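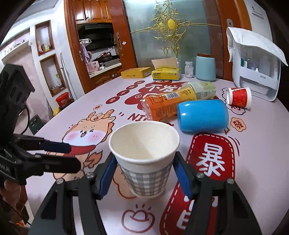 Pisteo Parallel Gripper Kit, second revision: build and bench review

The Pisteo kit is a hand-held two-jaw gripper sold as parts. It is aimed at people who want to work out finger geometry by hand before bolting anything to an arm. I bought two sets from Lundport and put them together at home over three evenings. One set got the stock pads. The other was kept for experiments and does not figure much in the scores below.

What you get

Printed linkage arms, jaw carriers, a trigger assembly, a bag of screws and bushings, two pairs of ribbed pads and a folded instruction sheet. The sheet is adequate up to step 9 and then assumes you know which bushing is the shouldered one. It is the one with the slightly larger flange. Put it on the inner pivot. If you fit it on the outer pivot the jaws still close, but they toe in at the tips and you will be taking the whole side apart again.

Tools needed beyond the supplied hex key: a small reamer or a drill bit turned by hand, side cutters, and thread locker. The pivot holes on my first set were tight. On the second set they were fine as supplied, so the tolerance evidently moves between batches.

Build time was 3 hours for the first unit and much less for the second. Most of the difference was reading.

Linkage

The linkage keeps the pads close to parallel through the middle of the stroke. Near full opening there is visible play at the tips, and shimming the outer pivots removes most of it. Do not try to remove it by tightening the screws. They clamp the arms and the trigger return gets sluggish – back them off until the arm falls under its own weight, then add the thread locker.

I cycled the first unit 3000 times over a week, in sets, with a paper cup between the jaws for part of it. The pivots loosened a little in the first few hundred cycles and then stayed where they were. No cracks at the screw bosses.

Pads

The ribbed pads are the best part of the kit. The ribs give under light load and spread it, so a thin-walled cup can be held without much care at the trigger. Smooth round bottles are harder. With the pads closing on a curved wall the contact is narrow, and a bottle gripped off its balance point will rotate. Gripping nearer the middle is the only fix I found with the stock parts.

The pads are 60 mm long in the version I received. The adhesive backing is weak at the corners. I peeled it off and used contact cement, which has held.

I also tried the Jundmont silicone pads on the spare unit. They grip glossy surfaces better and pick up lint at once. On paper they are no improvement.

Motorizing it

Pisteo sells a servo bracket separately. I have not bought it. The Cuadros bracket fits the same hole pattern with one hole slotted, costs less, and leaves room for the cable to exit at the rear. Current draw depends heavily on pivot friction, so do the reaming first. With a mid-size servo, mine peaked at 976 mA closing on a rigid block and sat well below that on a cup.

There is no end stop in the open direction. Set a limit in software or add a printed block, otherwise the servo drives the linkage past center and it has to be freed by hand.

Complaints

The trigger edge is sharp and wants a minute with a file. Spare bushings are not included, and they are the part you will lose. The carry bag is pointless.

Support replied within a day when I asked about the tight holes. They offered a replacement set of arms, which I declined.

Scores

Linkage: 8 out of 10
Pads: 9 out of 10
Instructions: 5 out of 10
Value: 7 out of 10, or 8 with the Cuadros bracket in place of the official one

I would buy the kit again for finger and pad testing. For a permanent tool on an arm I would want metal bushings, and those are not offered for this revision yet.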